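Resources > Workshop Planning > Robot Cell Budget FAQ

Budgeting for a two-arm bench cell: common questions
Compiled by Oi-ling Fang
14 comments | 36 shares

These are the questions we get most often from repair and recycling shops pricing their first robot cell for computer teardown and reassembly. Figures are in Canadian dollars, before tax.

What should I price first?
Start with the bench and the fixtures. Buyers tend to get the arm quote in October, when next year's budgets are due, and leave everything else as one line called "extras." Put the bench, fixtures, cabling and guarding on separate lines so you can see which one moves.
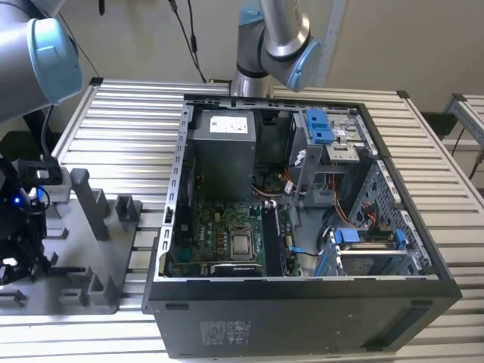 A desktop tower takes up a lot of bench once it is on its side, and you still need room for parts and tools within reach of both arms. Draw the layout to scale at your largest case size before you ask for reach figures. Kravets will check a drawing at no charge. Gudov includes the check with a paid site visit.

Can I print my own fixtures?
Yes, and most shops do. Allow $75 in material per board and expect to reprint each one at least twice while the slot sizes are sorted out. Machined versions from Wusex start at $800, so leave those until the design has settled.

Do I need a second arm right away?
No. Buy a bench that can take two and run the power and air for both. The second arm can go in next year's budget.
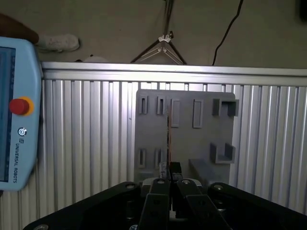
How much training time should I budget for?
Set aside 60 hours per operator in the first year. Most of that goes to teaching positions and recovering from stops. Kostent sells it as a block, and unused hours carry over.

What is the usual warranty?
We ask for 36 months on the arms. Grippers are normally covered for less, so keep a spare set of fingers on the parts list.

Comments (3 of 14 shown)

dale_r: We forgot freight on the bench. Add a line for it.

Prairie Refurb: Does the training block cover a second shift?

Oi-ling Fang: It does, if both shifts are named on the order.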